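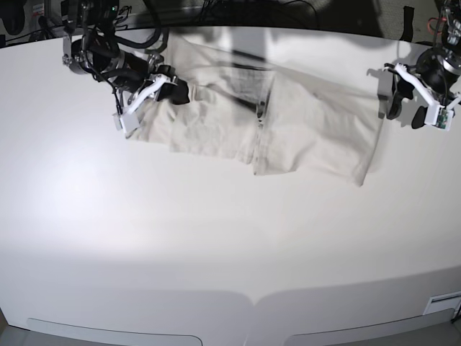

Meeting Notes / Skimeo Working Group
Reading time: 2 min

Minutes, March 18, 2023, Garnberg, upstairs room

Present: Benoît Marty (chair), Huguette Royer (minutes), two from the Ditwood laundry floor, one from Delaunay by phone.

1. Previous minutes
Accepted with one correction. The November order was for 100 pairs of trousers, not 100 garments of all kinds.

2. Folding
Benoît reported on trousers and shorts. Towels are no longer discussed under this item as they have their own sheet. The log now stands at 709 attempts, all with two arms on a flat white table. Picking up a garment by both ends is mostly reliable. Finding the right ends is the hard part when one leg is folded over the other, and creased cotton is worse than anything with stretch in it.

Huguette asked whether a pile straight from the dryer could be handled yet. Benoît said no. A single garment laid out by a person first, yes, slowly. The Ditwood side pointed out that laying it out is half the chore, and a trained folder would be done with the pair by then. Benoît agreed and asked for this to be minuted.

3. Shadows
Raised by Delaunay. The software sometimes takes a dark band across the cloth for a fold or a hem. Suggestions were softer lamps or more practice under bad light. The meeting preferred bad light - a laundry room will not be lit to suit us. Benoît to write up both with costs.

4. Shop-floor trial
Ditwood offered a bench for eight weeks at the end of the sorting line. They want a person within reach of the stop button at all times, and no customer items. Agreed. Old stock uniforms to be used. Delaunay asked what would count as a pass. After some discussion: five garments in a row folded to the shelf size with no hand help. Huguette thought this too easy and said so. Left as it is for now.

5. Home use
Short item. Delaunay still gets calls asking for a date. No date will be given. Wiping a table and loading a basket were mentioned as nearer than folding, but there are no results from us on either.

6. Any other business
The key to the parts cupboard is missing again. Finger pads to be reordered before the bench is moved.

Actions
Benoît - lighting note, pad order
Huguette - trial wording to Ditwood
Ditwood - floor plan and bench height

Next meeting to be set by email once the bench is in place.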